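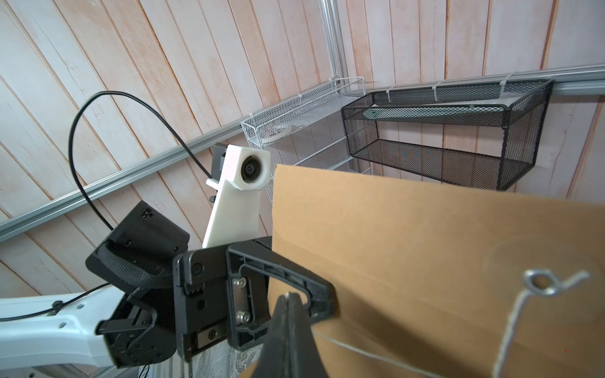
Can an ordinary car buyer get anything out of an auction house open day? Plenty, as long as you go to look and listen and leave the checkbook at home the first time.

I had been meaning to visit the Nordin auto auction for years, and when they opened the gates to the general public on February 1, 2020, I finally ran out of excuses. It's a two-hour drive from us, out past Umlow where the road narrows and the gas stations get scarce, and I left the house with a thermos and a sandwich and far too many pairs of gloves (I wore one).

Most days the lot is for licensed dealers only. On the open day there were 112 cars and trucks lined up for anyone to walk around, hoods up, doors unlocked, with a condition sheet tucked under each wiper. I loved those sheets! They are shorter than you would hope — one page, front only — but once you learn the shorthand they tell you a good deal. "TRA" meant the transmission had been announced as a problem. "PR" meant previous repair, and that could be anything from a bumper respray to a whole new rear quarter.

The nicest part of the day was the walkaround given by one of the inspectors from Andden, the company that writes up the cars for Nordin. She took a group of us down the second row and spent a good half hour on a single gray sedan. She ran the back of her hand along the door gaps, pulled the trunk carpet up to look at the spare tire well, and showed us the date codes on the tires, where the left front was 7 years older than the other three. None of that had made it onto the sheet, and she was quite cheerful about it. The sheet is a summary, she told us, and a buyer should treat it like one.

After lunch (chili, very decent, paper bowls) there was a demonstration of the Zason paint gauge. You hold it flat against the panel and it gives you a thickness reading. I had a turn on a pickup and got a number over 300 on one fender, when everything else on that side read less than half as much. So that fender had been painted again at some point, though I would never have guessed by eye, and I stood there tilting my head at it for quite a while.

I stayed for the mock auction, which went by so fast that I lost track of two lots completely. They hand you a paddle to practice with and nothing is really sold. If you go, wear boots, as the back rows are gravel and mud, and park on the north side, where the line to get out moves quicker. They plan to hold another one in August, and I'd like to bring my sister, who is shopping for a wagon.

14 shares | 6 comments

Recent posts
Reading a tire date code
Private sellers and the missing title
What a cold start can tell you
Rust under the rocker panels

Contact | Copyright 2020 | Back to top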